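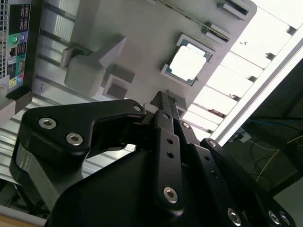 Home Contents Chapters Glossary Index

Chapter 6
Getting Guests Up the Mountain

I spent my first winter in tourism behind the counter of a shuttle company in Jarwood, a village with one main street, two bakeries and a chairlift you could see from everywhere except our office. I thought the job would be selling seats. Mostly I told people where to stand! The bus stop had moved the summer before, the signs hadn't, and every morning at 8:15 a little crowd in ski boots gathered on the wrong side of the bridge.

I bring this up so you know where I'm coming from in this chapter. We've talked about beds, meals and lift tickets, and now we get to the stuff in between: transfers, shuttles, parking, luggage. Guests hardly mention it when it goes well. When it goes badly they write a whole page (I've kept a few of those letters).

We'll start with Skulterik, a resort with 1,869 guest beds and a single access road. On a busy changeover morning, half the village is trying to leave while the other half of next week's guests is already on the way up. I'd like you to get comfortable with that problem before we touch any formulas, so read the case slowly and sketch the road on scrap paper if it helps.

After that we'll look at the valley bus at Nillell, which runs every 20 minutes in season with 18 seats per vehicle. Is that enough? It depends a lot on when the ski school lets out, and we'll work through the timetable together.

The last section is on pricing. Should a hotel charge for the airport ride or fold it into the room rate? I've changed my mind on this more than once, and you're welcome to disagree with where I ended up.

Before you go on, look back at the seasonal demand chart on page 105. We'll be using it right away in 6.1.

6.1 Changeover Day at Skulterik

Ng Travel Textbooks | Contact | Copyright, all rights reserved | Back to top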